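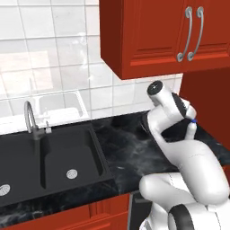

Flomari Kitchen Pack: review after a month of collecting demos

We bought the Flomari Kitchen Pack in November to gather demonstrations for a pick-and-place policy. It is a set of simulated kitchens with a white arm already placed at the counter, plus a recorder that saves each run. I used it on one desktop with a Prinlow hand controller.

Setup
Install took most of an afternoon. The controller was found right away, but the joint limits had to be typed in by hand.

Collecting
I recorded 300 runs and kept 194. Most of the ones I threw out were my own bad grasps. The recorder lets you mark a run as failed with one button, and it resets the kitchen in 13 seconds. That is slower than Zurnach, which we used before, but Zurnach lost files and this has not.

Looks
Cabinet colors and counter patterns can be swapped between runs. The red cabinets with the black marble counter gave our model the most trouble, so I recorded some 52 extra runs with that set. Tile highlights are a bit harsh.

What I didn't like
The sink can't be filled. Camera placement is saved per kitchen, not per project, so you set it again every time you switch. Export to the Ragab format works but drops the gripper force column.

Four stars. I would buy it again for counter tasks. For anything with water, look elsewhere.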